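Households wanted: the Wirden home chores trial

Wirden is looking for households to take part in a paid trial this July. We want to find out which everyday chores a machine can do in a lived-in home, which ones it can do with some help, and which ones it can't do yet. You don't need any background in robotics or computers.

About the trial

Most of what people see of household robots is filmed in a lab kitchen with new cupboards and nothing in them. Homes are harder. Doors stick, hinges sag, and the thing you want is behind three other things. Our first round covered 151 households and 468 separate chores. Wiping a bare benchtop went fairly well. Opening and closing old furniture, folding fitted sheets and sorting a cutlery drawer went badly, and a person was still faster at all of them.

This round is about storage: cupboards, cabinets, wardrobes and pantry shelves. People do the work by hand using a pair of grippers, and those recordings are then used to teach the machine, called Asta. Double-door cabinets are of particular interest, as one door often has to be held while the other is moved.

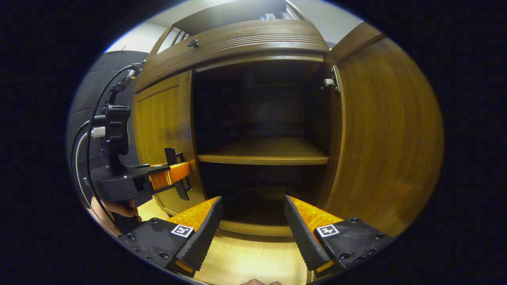

What you would do

You would host two visits of 4 hours each. At the first, a team member brings the hand-held grippers and shows you how to use them. You then open and shut doors, take things off shelves and put them back, at your own pace. At the second visit Asta tries the same jobs while you watch and fill in a short form. We want your honest opinion, including if you think the whole thing is a waste of time.

Who we are looking for

- Adults aged 18 or over who can stand and use both hands for short periods
- Homes with at least two pieces of wooden furniture that have doors. Older and second-hand pieces are welcome
- Renters and owners are both fine, but renters should check with their landlord first
- Pets need to be in another room or outside during visits

We can't take homes where the only access is by stairs, as Asta travels on a trolley and is heavy.

Payment

You will be paid $468 after the second visit. If you stop after the first, you will be paid half. Any damage to furniture is covered by us - please point out loose knobs or cracked panels before we begin.

Privacy

The grippers record video of your hands and whatever is in front of them. Put away letters, medicines and family photos beforehand. You can ask for your recordings to be deleted at any time before the trial closes.

How to apply

Email Heather Ruawai, participant coordinator, with your suburb, a phone number and a line or two about your furniture. Weekday and Saturday visits are available. Kheri Okoth will ring you back to go through the consent form and book a time.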